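Balance Patches Should Not Rewrite Finished Saves

The Wadomia team has released version 28 of its overhaul, and with it a revised loot table that applies to every existing character. We believe this policy is mistaken.

A player who has put over 1810 hours into the Plasthorpe campaign has made choices under a known set of rules. When armor values change in the middle of a save, those choices lose their meaning. The Bowen questline suffers most, as its final reward now ranks below gear sold by the first merchant.

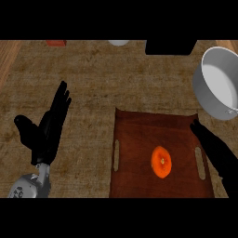 Modders have every right to correct their work, and many of the new values are improvements. The Pikido add-on shows a fairer method. It keeps 2 rule sets side by side and asks the player to choose one when a save is loaded. Older characters stay as they were built.

We urge the Wadomia team to adopt a similar option in version 29, and to publish the full list of changed items before release.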